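Stondden 법률사무소 소개

읽는 시간 10분

Stondden 법률사무소는 상속 및 유산 정리 사건만을 취급한다. 형사, 이혼, 노동, 일반 손해배상 사건은 수임하지 않는다. 상속 사건에 부수하여 발생하는 등기, 세무 신고 협력, 예금 및 보험금 청구, 유언 검인, 공유물분할은 업무 범위에 포함된다. 전체 사건 중 상당 부분은 피상속인이나 상속인 가운데 한 사람 이상이 해외에 거주하거나 외국 국적을 가진 사건이다.

사무소는 Akgate 빌딩에 있으며 상담실, 기록실, 업무실로 구성된다. 의뢰인 출입은 상담실과 접수 창구로 제한된다. 기록실에는 담당자 외의 출입이 허용되지 않고, 원본 서류의 반출입은 대장에 기재한다.

연혁

사무소는 Ambros Thaler가 상속재산 조사 업무를 전담하는 소규모 사무실로 시작하였다. 초기 업무는 다른 법률사무소의 의뢰를 받아 피상속인 명의의 부동산, 예금, 채무를 확인하고 목록을 작성하는 것이었다. 당시 작성된 재산목록 양식은 항목을 일부 변경한 채 현재까지 사용하고 있다. 평가 기준일, 자료의 출처, 확인 일자를 항목마다 따로 적는 방식이며, 출처가 없는 금액은 합계에 산입하지 않고 비고란에 둔다.

이후 Ignacio Bermúdez가 합류하면서 상속재산분할심판과 유류분 반환청구를 직접 수행하게 되었다. 조사 업무와 소송 업무를 한 사무소에서 처리하게 되어 기록의 인계 절차가 필요해졌고, 이때 만든 인계표가 현행 사건관리 체계의 기초가 되었다. 국제 상속 사건은 Noelia Vidal이 해외 서류 업무를 맡은 뒤로 별도의 부문으로 분리되었다.

현재까지 종결된 사건의 기록은 모두 298건이다. 취하되거나 수임 계약이 중도 해지된 사건도 이 수에 포함되어 있다. 사무소는 승소율을 산출하지 않는다. 상속재산분할은 비송사건의 성격을 가지며 결과를 승패로 분류할 기준이 마땅치 않고, 조정으로 끝나는 사건도 많다.

업무 분야

1. 상속재산의 조사

피상속인의 금융거래, 부동산, 자동차, 연금, 체납 세금은 안심상속 원스톱서비스로 일차 확인한다. 이 조회로 드러나지 않는 재산이 있다. 개인 간 대여금, 비상장주식, 명의신탁 부동산, 해외 계좌, 임대차보증금 반환채권이 대표적이다. 이러한 항목은 통장 거래내역, 세금 신고서, 계약서 사본을 대조하여 개별적으로 확인한다.

조사 범위는 원칙적으로 사망일 이전 10년의 거래로 정하되, 특별수익이 쟁점인 사건에서는 그보다 이전의 증여도 살핀다. 금융기관의 보존기간이 지난 자료는 회신을 받지 못할 수 있다. 그 경우 등기부와 세무 자료로 보충하며, 보충이 불가능한 구간은 보고서에 공백으로 표시한다. 추정으로 채우지 않는다.

2. 상속포기 및 한정승인

상속포기와 한정승인은 상속개시 있음을 안 날부터 3개월 이내에 가정법원에 신고하여야 한다. 사무소는 상담 접수 시 의뢰인이 사망 사실을 언제, 누구로부터, 어떤 방법으로 알게 되었는지를 가장 먼저 확인한다. 해외에 거주하는 상속인은 사망 사실을 늦게 통지받는 일이 있으므로 통지 수단의 사본(우편, 전자우편, 문자메시지)을 보관하도록 안내하고 있다.

신고 이전에 상속재산을 처분하면 단순승인으로 간주될 수 있다. 예금 인출, 차량 매각, 보증금 수령은 상담 전에 하지 않는 것을 원칙으로 한다. 장례비 지출은 사안에 따라 달리 평가되므로 영수증을 전부 보관하여야 한다. 한정승인이 수리된 뒤에는 채권자에 대한 공고와 최고, 배당변제의 절차가 남아 있으며 사무소는 이 단계까지 위임 범위에 포함하여 계약한다.

3. 상속재산분할

공동상속인 사이에 협의가 성립하면 협의서를 작성한다. 협의에는 공동상속인 전원의 참여가 필요하고, 한 사람이라도 빠진 협의는 효력이 없다. 미성년자와 친권자가 함께 상속인이 되는 경우에는 특별대리인 선임을 먼저 청구한다. 협의가 성립하지 않으면 조정 또는 심판을 청구한다.
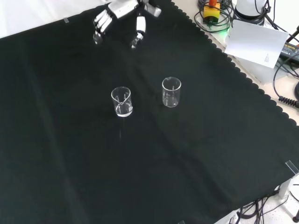
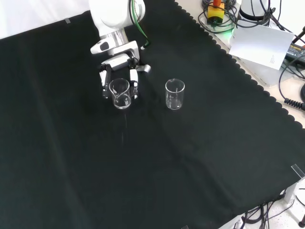
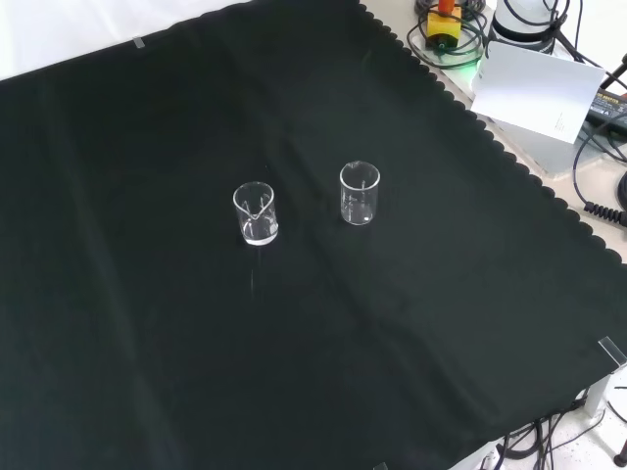
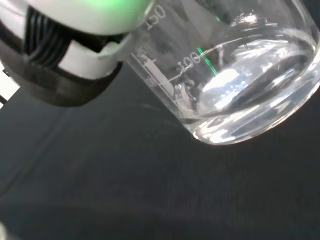
분할 사건에서 가장 많은 시간이 드는 단계는 구체적 상속분의 산정이다. 법정상속분은 상속인의 지위에 따라 정해지므로 가족관계등록부만으로 계산할 수 있으나, 구체적 상속분은 특별수익과 기여분을 반영한 뒤에야 확정된다. 자녀 두 사람의 법정상속분은 서로 같다. 그러나 세 번째 사진의 두 비커가 비슷한 크기이면서 왼쪽 비커 바닥에는 투명한 액체가 얕게 담겨 있고 오른쪽은 비었거나 거의 빈 것으로 보이듯이, 같은 지분을 가진 상속인이라도 실제로 받을 몫은 다를 수 있다. 한 자녀가 생전에 주택 매수 자금을 증여받았다면 그 가액을 상속재산에 더하여 전체를 계산한 다음 해당 자녀의 몫에서 공제한다. 초과특별수익이 있는 때에는 그 상속인의 구체적 상속분을 영으로 두고 초과분의 부담을 나머지 상속인에게 배분하는 계산을 다시 거친다.

기여분은 특별한 부양 또는 재산의 유지·증가에 대한 특별한 기여가 있어야 인정된다. 동거 사실만으로는 부족하다는 판단이 많으며, 간병 기간, 비용의 출처, 다른 상속인의 부담 내역을 함께 제출하여야 한다. 사무소는 간병일지와 의료비 영수증을 월별로 정리한 표를 작성하여 서면에 첨부한다.

4. 유류분

유류분 반환청구권은 상속의 개시와 반환하여야 할 증여 또는 유증의 사실을 안 때부터 1년, 상속이 개시된 때부터 10년이 지나면 시효로 소멸한다. 유류분 사건은 민사소송으로 진행되며 분할심판과 관할 및 절차가 다르다. 두 절차가 병행되는 사건에서는 동일한 증여가 양쪽에서 서로 다르게 주장되지 않도록 한 담당자가 서면을 대조한다.

유류분 제도는 최근의 헌법재판소 결정 이후 내용이 바뀌고 있는 영역이다. 상담 시점의 법령과 경과규정을 개별적으로 확인하여 안내하며, 이 페이지에서는 세부 내용을 다루지 않는다.

5. 국제 상속

피상속인의 국적, 상거소, 재산 소재지가 서로 다른 경우에는 준거법의 확정이 선행되어야 한다. 국제사법상 상속은 사망 당시 피상속인의 본국법에 따르는 것이 원칙이며, 일정한 범위에서 유언에 의한 선택이 허용된다. 외국법의 내용은 해당 국가의 자격 있는 법률가에게 의견서를 의뢰하여 확인한다. 사무소의 인력이 외국법에 관하여 작성하는 메모는 내부 검토용이며 법원에 제출하지 않는다.

해외 발행 서류에는 아포스티유 또는 영사 확인이 필요하다. 서류의 유효기간은 제출 기관마다 기준이 다르므로 발급 전에 제출처를 먼저 정하여야 한다. 성명의 로마자 표기가 여권, 출생증명서, 예금계좌에서 서로 다른 경우 동일인 증명 서류를 추가로 준비한다. 이 항목은 실무에서 지연이 자주 발생하는 지점이다.

번역은 Vincze에 위탁한다. 번역문은 초벌 번역, 대조, 용어 확인의 순서로 처리되고 고유명사 표기는 사건별 용어표에 따른다. 공증이 필요한 번역은 별도로 접수하며 일반 번역과 처리 기간이 다르다.

구성원

Ambros Thaler
대표. 상속재산 조사, 재산목록의 최종 검토. 한정승인 사건의 청산 절차를 담당한다.

Ignacio Bermúdez
분할심판 및 유류분 소송 부문 책임자. 감정 신청과 감정 결과에 대한 의견서 작성을 총괄한다. 비상장주식과 농지가 포함된 사건을 주로 맡는다.

Noelia Vidal
국제 상속 부문 책임자. 해외 관공서 및 외국 법률가와의 연락, 준거법 검토. 스페인어와 한국어로 상담한다.

Danylo Pylypenko
기록 및 시스템 담당. 사건관리 시스템의 운영, 기한 관리, 원본 서류의 입출고를 담당한다. 법률 상담은 하지 않는다.

Baltasar Aguirre
등기 및 금융기관 청구 담당. 상속등기 신청서류의 준비, 예금 해지와 보험금 청구 서류의 점검을 맡는다.

사건관리 체계

모든 사건은 접수와 동시에 Marnach에 등록된다. Marnach는 사무소가 자체 운영하는 사건관리 시스템으로, 기한, 서류, 연락 기록을 사건번호 아래에 묶어 관리한다. 등록 시 입력이 필수인 항목은 사망일, 상속개시를 안 날, 상속인 전원의 성명과 관계, 확인된 채무의 유무이다. 필수 항목이 비어 있는 사건은 담당자 배정 단계로 넘어가지 않는다.

기한은 법정기한과 내부기한으로 나누어 입력한다. 내부기한은 법정기한보다 앞서 설정되며, 연장은 담당자 본인이 할 수 없고 다른 구성원의 승인을 받아야 한다. 법정기한에 관한 알림은 매일 오전 8시에 담당자와 기록 담당에게 동시에 발송된다. 알림의 확인 여부도 기록에 남는다.

서류에는 접수 순서에 따라 번호를 부여한다. 원본, 인증사본, 단순사본을 구분하며, 의뢰인이 전자우편으로 보낸 파일은 단순사본으로 분류한다. 동일 서류가 재발급된 경우 이전 서류를 폐기하지 않고 대체 표시를 한다. 분할심판 사건에서는 접수 당시의 등기부와 심문기일 무렵의 등기부를 모두 보존하여야 권리 변동을 설명할 수 있다.

기록실의 서가는 4,000권의 기록철을 수용할 수 있다. 종결 사건의 기록은 계약서에 정한 기간 동안 보관한 뒤 의뢰인에게 반환 여부를 묻고, 회신이 없으면 계약서의 정함에 따라 처리한다. 유언장 원본은 이 절차의 적용을 받지 않는다.

수임 절차

상담은 예약제로 운영한다. 예약 시 사망일과 상담 주제를 알려 주어야 하며, 법정기한이 임박한 사건은 순서를 앞당겨 배정한다. 상담 시 지참할 서류는 다음과 같다.

- 피상속인의 기본증명서, 가족관계증명서, 주민등록말소자초본
- 상속인 본인의 신분증 및 가족관계증명서
- 채권자로부터 받은 통지서가 있는 경우 그 전부와 봉투
- 유언장이 있는 경우 사본(봉인된 유언장은 개봉하지 않은 상태로 지참)
- 안심상속 조회 결과를 이미 받은 경우 그 출력물

상담 전에 이해충돌 여부를 조회한다. 동일 피상속인의 다른 상속인으로부터 이미 상담 요청을 받은 경우에는 수임할 수 없으며, 먼저 상담한 사람이 누구인지는 알리지 않는다. 공동상속인 여러 명이 함께 의뢰하는 경우에는 이해가 갈릴 때의 처리 방법을 정한 서면에 각자 서명하여야 한다. 이해가 갈리게 된 뒤에는 어느 한쪽만을 계속 대리하지 않는다.

상담 결과는 서면으로 교부한다. 서면에는 확인된 사실, 미확인 사항, 적용되는 기한, 예상되는 절차를 적는다. 결과의 예측은 적지 않는다. 수임 계약은 상담 당일에 체결하지 않으며, 의뢰인이 계약서 초안을 검토한 뒤 체결한다. 다만 포기 또는 한정승인의 기한이 임박한 경우는 예외로 한다.

보수 및 비용

보수는 업무 단위로 정한다. 조사, 포기 및 한정승인, 협의서 작성, 심판, 소송, 등기를 각각의 단위로 보고 단위별 금액을 계약서에 기재한다. 인지대, 송달료, 감정료, 번역료, 공증료, 해외 우송료는 보수에 포함되지 않으며 실비로 정산한다. 감정료는 법원이 정하는 예납액에 따르므로 계약 시점에 확정할 수 없다.

정산서는 지출 항목, 지출일, 증빙 번호를 기재하여 발송한다. 예납금의 잔액은 사건 종결 후 반환하고, 환급받은 송달료도 같은 정산서에 반영한다. 상속세 신고는 세무사가 수행하며 그 보수는 세무사와 의뢰인 사이의 별도 계약에 따른다. 사무소는 세무사 소개에 대한 대가를 받지 않는다.

내부 규정

사무소의 업무규정은 110개 조항으로 되어 있다. 이 중 의뢰인에게 직접 적용되는 조항은 발췌본으로 만들어 수임 계약서에 첨부한다. 의뢰인이 요청하면 개인정보와 보안에 관한 부분을 제외한 전문을 상담실에서 열람할 수 있다. 복사는 제공하지 않는다.

의뢰인과의 연락은 계약서에 지정된 연락처로만 한다. 가족이라 하더라도 지정되지 않은 사람에게는 사건의 진행 상황을 알리지 않는다. 전화로 지시받은 사항 가운데 협의안의 변경, 취하, 계좌의 변경은 서면 확인 후에 이행한다. 계좌 변경 요청을 전자우편으로 받은 때에는 기존에 등록된 전화번호로 본인에게 다시 확인한다.

채용

현재 국제 상속 부문의 서류 담당을 모집한다. 가족관계등록 실무 또는 해외 공문서 취급 경험이 있어야 하며, 한국어 외에 한 가지 이상의 언어로 공문서를 읽을 수 있어야 한다. 지원서는 접수 창구 또는 우편으로 받는다. 제출된 서류는 채용 절차 종료 후 지원자의 요청이 있으면 반환한다.

안내

이 페이지의 내용은 사무소의 업무를 소개하기 위한 것이며 개별 사건에 대한 법률 의견으로 사용할 수 없다. 열람만으로 위임관계가 성립하지 않는다. 기한의 계산은 반드시 해당 사건의 서류를 기준으로 하여야 한다.

최종 수정: 5월

연락처: Akgate 빌딩 Stondden 법률사무소 접수 창구 | © Stondden 법률사무소 | 맨 위로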